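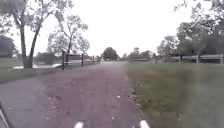
Paths at Gallance are swept first and edged second, and the two jobs are done on the same visit. Edging throws soil onto the paving, so a path that has been edged will need a second light sweep before you leave it. The straight path with the wide lawn on its right and the narrow verge on its left is a fair guide to what you will meet on most visits. There are a few leaves and pale bits of debris on the surface, which are a sweeping job, and a thin, uneven band of soil and leaf litter where the paving meets the lawn, which is an edging job. Work from the end furthest from the white rail fence and finish at the fence end.

## 3.1 Before you start

You will need:

- a stiff yard broom and a soft broom
- a half-moon edging iron
- long-handled edging shears
- a border spade or flat shovel
- a scaffold board or other straight board, 8 feet long
- a barrow and 2 rubble sacks
- gloves and boots with a firm sole

Check the blade of the edging iron before you take it out. If it has a burr, take it off with the file kept on the tool rack. A blunt iron tears the turf and leaves a ragged edge that dries out in warm weather.

Put the path sign out at each end. The paths stay open while you work, so keep tools on the verge side and lay the iron down with the blade facing the ground.

**Caution:** Never leave the board lying across the path, even for a minute. It is the same height as a shoe sole and people do not see it.

## 3.2 Sweeping

1. Walk the full length and pick up twigs, stones and litter by hand.
2. Use the soft broom for loose leaves. Start on the verge side and sweep across the path towards the lawn side, so that everything ends up in one line.
3. Go over the same stretch with the stiff broom, in short strokes along the length of the path. The surface is coarse and holds grit, and long strokes tend to ride over it.
4. Shovel up the line of sweepings every few yards and tip it into the barrow. Do not push it on to the grass.
5. Put leaves in one sack and grit in the other. Leaves go to the leaf bay. Grit goes in the bin behind the Urano shed.

**Note:** Light and dark mottling in the paving is part of its colour and will not brush out. The same goes for faint streaks along the length. Do not scrub at them or use path cleaner. Cleaner bleaches the red out of this paving, and the two patches near the Navside gate show what happens.

**Note:** In wet weather, leave the soft broom in the shed and use the stiff one throughout. Wet leaves stick to soft bristles and get spread further along.

## 3.3 Clearing the edge

Do this before any cutting. In many places the turf edge is sound underneath and only looks uneven with soil lying over it.

1. Stand on the path, facing the lawn.
2. Hold the border spade nearly flat and slide it along the paving, under the litter, until it meets the side of the turf.
3. Lift the litter straight into the barrow. Do not flick it up on to the lawn, where it will go under the mower.
4. Brush out what is left with the stiff broom, working away from the part you have already cleared.
5. Look along the edge from one end. Mark any place where the grass has crept over the paving, and any place where it has drawn back.

Where the grass has drawn back, leave it alone and write it down. Bare strips are seeded in April, and trimming them beforehand only makes the gap wider.

## 3.4 Cutting the edge

1. Lay the board on the turf, lined up with the edge of the paving.
2. Stand on the board with both feet.
3. Set the iron upright against the side of the board and rock it down to its full depth. Keep the shaft straight — if it leans, the edge will slope and crumble.
4. Move along by a little less than the width of the blade and repeat.
5. Lift out the cut strip and shake the loose soil back into the gap.
6. Trim overhanging grass with the long-handled shears.
7. Sweep the paving once more with the soft broom.

The iron is for the wide lawn only. The verge is narrow and loses ground with every cut, so use shears on that side.

**Caution:** Do not use the iron when the ground is frozen or waterlogged. Frozen turf can turn the blade towards your foot.

## 3.5 Finishing and recording

Empty the barrow, scrape the iron and spade clean, and wipe both with the oily rag. Bring in the signs last.

Fill in one line of the path book for each path you have worked on. Give the path number, what was done, and any loose paving, bare turf or damage to the fence rails. The long straight is path 102. If paving has lifted enough to catch a toe, tell Jianhua Tang the same day and leave a sign beside it.

Seed, spare broom heads and new sacks are in the Jin store, on the lower shelf. Sign for what you take.

*Section last revised 3/24/19.*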